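Drirkura Residents' Association
Minutes of the general meeting, 2020-12-18

The meeting opened once a quorum was confirmed. Apologies were received and accepted. The minutes of the previous meeting were taken as read, with one correction: the hire fee for the small marquee should have been listed as $12 an hour, not $12 a day.

1. Matters arising

The broken latch on the Pendora Street gate has been replaced. The council has not replied to our second letter on the kerb outside the chemist. A third letter will go out with the photographs attached.

The seed library is closed until March. Members with borrowed packets can keep them until then.

2. Stormwater on Pendora Street

Most of the meeting was spent on this item. Water again sat across the lower end of Pendora Street after the last heavy rain, and two garages took water under the door. Residents on the low side believe the grate at the Hamdy Lane corner is too small for what comes down the hill since the new driveways went in. The council's view, given by phone, is that the grate is the right size and blocks with leaf litter.

A written quote was tabled from Nusuter Drainage for a camera inspection of the pipe between the corner and the creek. The quote covers 200 metres and includes a report. Clearing roots, if any are found, would be charged separately. It was noted that the pipe belongs to the council and that we should not be paying to inspect it. Against that, the council's own inspection has been on the list for seven months and no date has been offered.

Moved: that the association write to the council asking for an inspection date, and accept the Nusuter quote if no date is given by the end of January. Seconded. Carried.

Residents on Pendora Street were asked to keep leaves out of the gutter in the meantime and to put green bins on the nature strip side, well clear of the grate.

3. Hall bookings and room layout

The new booking sheet is working, although two groups were down for the same evening in November. From now on a booking is not firm until the deposit is paid. The deposit stays at $100 for private functions. Regular groups pay no deposit.

There was discussion of whether the back room should be repainted and whether the fixed cupboards should come out to give more floor. Members were in favour of plain walls and a single work table in the middle, with the stacking chairs moved to the store.
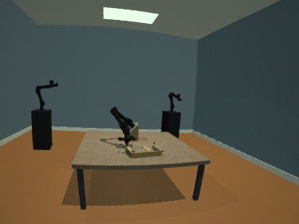

Hamdy Lane residents asked that any work on the back room wait until the drainage question is settled, as the association may need the money for the pipe. One added that the cupboards hold the sandbags and these would have to go somewhere dry and easy to reach at night.

It was agreed to get a price for paint only and to leave the cupboards until the autumn meeting. The sandbags stay where they are.

4. Finance

The report was circulated before the meeting. Hall income is down on last year owing to the closure. Insurance has been paid. The report was accepted.

5. General business

a) The street library outside the hall needs a new door hinge. A member will supply one.
b) Parking across the Hamdy Lane footpath continues at school pick-up time. A notice will go in the newsletter.
c) Hall keys held by former groups are to be returned before the new year.

6. Next meeting

To be held in the hall in March, date to be advised by newsletter. Items for the agenda should reach the secretary seven days beforehand.

Meeting closed.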